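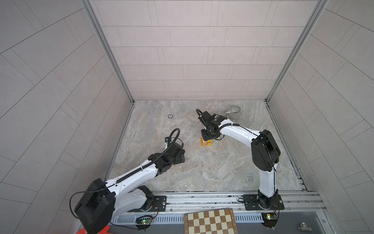 I have been trying to pick a kitchen countertop since October and I'm starting to think I'm just not built for it. We have a tiny galley kitchen in Milside with the original counters, which are a sort of butter yellow and have a burn mark by the stove the shape of Florida. They have to go. I knew that much when we bought the place. What I didn't know is how many kinds of gray there are! I keep drifting back to the marbled look, gray and beige with faint brown in it and veins that wander off wherever they like, with those little pale specks. My sister says it looks like a hotel bathroom. My sister has white counters and wipes them fourteen times a day, so I'm taking that with a grain of salt.

The first place I tried was Brero, out past the highway, on a Tuesday, thinking it would be quiet. It was not quiet. You walk in and they hand you a tote bag (a tote bag!) for samples, and before I knew it I had so many little squares in there that the strap was digging into my shoulder. I spread them all out on the dining table when I got home and they've been there ever since. We eat on the couch now.

Here's my problem with samples – they're the size of a coaster. A vein that looks lovely on a coaster might be a great big lightning bolt once you see the whole slab, and you don't find out until it's bolted to your cabinets. The guy at Gremus, which is the smaller shop downtown, let me go in the back and look at full slabs, and I changed my mind about every single one I'd liked. Every one! I'd walked in sure about a dark one and walked out liking something I would have skipped right past.

Then there's the money. I had $3000 in my head as the number, mostly from nothing, I think I read it somewhere once. The first quote came in at around 50 percent over that and didn't include the sink cutout. I went home and looked at the yellow counters with new affection for an evening.

The other thing I can't settle is the backsplash. I like a staggered brick pattern, my husband likes big square tile, and we've had the same talk about it maybe 30 times while brushing our teeth. Grout comes up a lot. I have opinions on grout now, which is a sentence I'd have laughed at a year ago.

Right now I'm down to 3 samples, and I've moved them over next to the stove so I can see them in the morning and again at night with the bad overhead light on. The one called Eren is winning. It hides crumbs, and I've tested that with actual toast. I told Gremus I'd call them by the end of the week, so if anybody has lived with a honed finish and a kid who drinks grape juice, please leave me a comment before then.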